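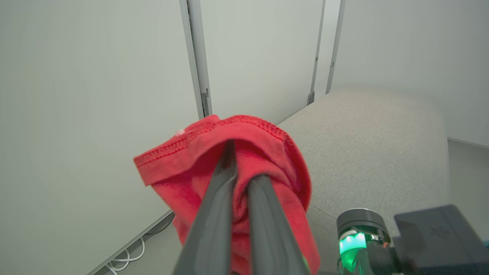
Red cloth in the gripper, hem side up.

Gripper House Rules: Your Questions

I'm Jummai Babalola, and I look after the arm sessions at Curville. Ask me anything!

Can I grab the cloth anywhere?
Pretty much, but I like a grip near a hem (it's so much easier to find again when you're folding). Bunching is fine.

What about cables on the floor?
Coil them and move them out of the arm's reach before you power up. Yes, even the skinny ones!

How many people should be in the room?
Always 2. One runs the arm, one stays by the stop button, and please don't swap jobs mid-run.

Can I tug the cloth free myself?
Nope! Pause the arm, say "hands in" out loud, wait for your partner to answer, then open the fingers and take it.

How long is a turn?
Up to 11 tries, then take a break. Mayu Kuroda keeps the sign-up sheet if you want another go.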